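Hakitz Cleaning Cloths, Pack of 12: Review After Eight Months

Posted 2023-07-12

Price paid: £14.95 from Skinard, delivery included
Size: 40 x 30 cm
Used for: kitchen, bathroom, windows, one muddy dog

I bought these in November to replace a drawer of old tea towels and cut-up T-shirts that had got past the point of being useful. I had also been going through a lot of kitchen roll. The Hakitz pack was mid-priced in the Skinard listing and had 2,911 ratings when I ordered, most of them good, though a fair number of those were plainly written on the day the parcel came. A cloth is always fine on day one. What I wanted to know was how they would be after a few months of hot washes, so I waited before writing this.

They come in a cardboard sleeve with no plastic. The packet says to wash before first use and this is worth doing, as they shed a good deal of fluff. I ignored it with the first one and spent ten minutes getting bits off the hob. After two washes the shedding had nearly stopped. Mine are all cotton according to the label, which also says 60 degrees is fine and no fabric softener. Softener coats the loops and stops them taking up water, so leave it out even if you use it for everything else.

Absorbency is good. One cloth will deal with a knocked-over mug of tea and can be wrung out and used again straight away. They are thicker than the Escobedo ones I had before and hold more, but they take longer to dry. Hung over the tap overnight in winter they were still damp in the morning, and a damp cloth starts to smell by the second day. I now put up a fresh one each evening, and twelve is enough to do that with a wash at the weekend.

On glass they are poor. They leave faint streaks and a little lint, and I went back to a flat-weave cloth for windows and mirrors after a couple of tries. The same goes for the shiny black front of the oven. For worktops, tiles, the bath and the sink they are as good as anything I have used.
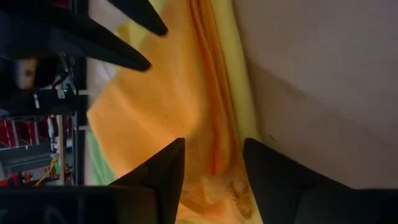
Staining is the area where I would mark them down, though not by much. Tomato, turmeric and beetroot all leave something behind, and a 60 degree wash shifts perhaps two thirds of it. Soaking first in cold water with a scoop of oxygen bleach does better than going straight to a hotter wash. If you are choosing a colour, think about what you cook. White shows everything. An orange terry cloth with darker, redder shading in the folds and a pale yellow band down the side can pass for one that was made that way, and would be my choice for a kitchen where curry gets made twice a week. Grey is a good colour for the bathroom but goes a bit drab. I would avoid the navy for the first month if you have pale grout, as mine let out a little dye on the first wash and I would not have wanted that on the tiles.

The edges are overlocked with a single thread. On three of my twelve the stitching has started to come away at a corner. It has not spread and I have just snipped the loose ends, but the Escobedo cloths had a proper folded hem and never did this in two years. If Hakitz changed one thing I would like it to be the hem. The hanging loops, on the other hand, are sewn in well and none have come off.

Shrinkage: I measured one before its first wash and again last week. It has gone from 40 x 30 to 37.5 x 28.5 cm. Most of that went in the first couple of washes. I tumble dried them on low for part of the winter, so if you only line dry you may lose less. They have gone a little stiffer since new, and a good shake before hanging helps with that.

I also tried a pack from Hemville for comparison, bought in the shop for £9. They are softer out of the packet and a nicer shape for folding, but much thinner, and two had worn see-through in the middle by spring. For dusting they are fine. For floors or anything rough I would not bother.

Cost works out at a bit under £1.25 per cloth. I was buying a twin pack of kitchen roll most weeks and now buy one a month, mainly for bacon and for the dog, so the cloths had paid for themselves by January. That does not count the extra washing, but they go in with the towels and I have not run a load just for them.

Good points
Soak up a lot
Fine at 60 degrees
Loops stay on
No plastic in the packaging

Bad points
Fluff until washed twice
Slow to dry
Weak stitching at the corners
No use on glass

Score: 7.5 out of 10

I will buy them again when these wear out, probably the larger size for the bathroom, if Skinard still has it in stock. It was showing as unavailable when I looked this morning.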